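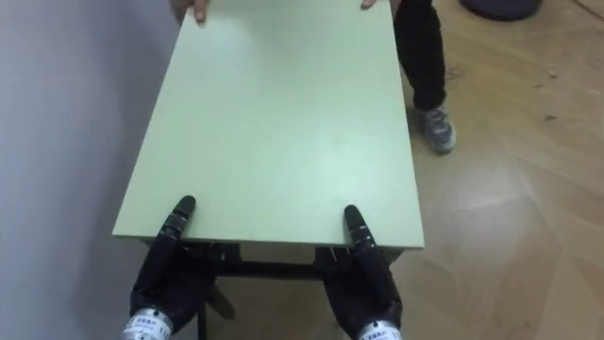

Mirko Morelli wrote back after reading the first draft of this page and asked why anyone would need a whole data card for moving tables. Fair question! The answer is that furniture gets moved all day long in classrooms, canteens and meeting rooms, and almost none of it is written down in a form you can search. So we wrote it down, and we had a great time doing it.

Wedier Table Moves

A collection of short records about tables: picking them up by an edge, sliding them, turning them, lining them up with their neighbors and putting them back. Each record covers one table and one move.

What's in it

888 records in total. 400 are straight carries or slides along the length of the table, 200 are turns on the spot, and the remaining 288 are everything else: squeezing past a door frame, pairing two tables end to end, pulling one away from a wall so somebody can sweep behind it. That last group is the messiest and (if you ask me) the most fun to read through.

Every record has a short written note in plain English. Most also have a still. A few notes run to a full paragraph when the room was awkward, and we left those long on purpose.

Fields

record_id - a plain number, no leading zeros
table_type - rectangular, square, round, folding, other
top_color - free text, everyday color words (pale green, white, gray)
frame_color - free text, may be blank
grip_edge - short, long, corner, underside
grip_points - where along the edge the hold is, in words
move - slide, carry, turn, tilt, pair, return
room - classroom, canteen, meeting room, hallway, workshop
note - free text
still - file name or blank

On top_color: please resist the urge to tidy this up into a fixed list. "Mint" and "pale green" both turn up, and they mean slightly different things to the people who typed them. If you need to group colors, make a new column and leave ours alone.

On grip_edge: this describes the edge being held when the move starts. If the hold changes halfway, the second hold goes in the note. We tried a second column for it during the first round and it was blank so often that we dropped it.

A few things we learned about tables

Rectangular tables held by the short edge give you a lovely clear line to steer along, and the holds tend to end up near the corners. Move them in toward the middle and the far end starts to wander. You'll see "wandered left" in a lot of the notes and it nearly always goes with a narrow hold.

Frames matter more than tops. A crossbar between the legs close to the edge changes where fingers can go underneath, and the notes mention it again and again. If you only read one thing before planning a room, read the notes with "crossbar" in them.

Folding tables are their own little world. Check the latch first. Then check it again.

Floors are recorded in the note when someone thought of it, so don't treat a missing floor as meaning anything. Adding a proper floor column is the change I want most for the next version.

How the rooms were picked

The bulk comes from Prornico, a training center with big shared rooms that get rearranged between sessions. The Lasta canteen added the long rows, and the Caruso workshop gave us the odd ones, including a drafting table that took up to 2 hours to get through a hallway. It has one record like everything else and the note is wonderful.

Layouts changed a lot during January, when Prornico swapped most of its rows for small groups. Records from that month lean heavily toward turns. If you're after an even mix of moves, sample by move type and don't just take the first rows of the file.

Known gaps

Round tables are thin on the ground. Outdoor tables are missing completely. Weight is never given as a number, only as "light", "fine" or "heavy" in the note, and one person's "fine" is clearly another person's "heavy". There are no records with things left on top of the table, as the tops were cleared first.

Spelling in the notes is as typed. We fixed record numbers and nothing else.

Loading it

One CSV file, UTF-8, comma separated, with quotes around the note field. Line breaks inside notes are kept, so a reader that splits on every new line will give you nonsense. The stills sit in a folder next to the CSV, named by record_id.

Corrections and additions

Yes please! Send the record_id and what you think is wrong. Nazareno Gentile goes through corrections on Wednesday mornings and usually replies the same day. New records are welcome too - especially round tables, and especially from rooms smaller than ours. Use the same fields, leave blank what you don't know, and write the note the way you'd tell a coworker who has to put the table back tomorrow.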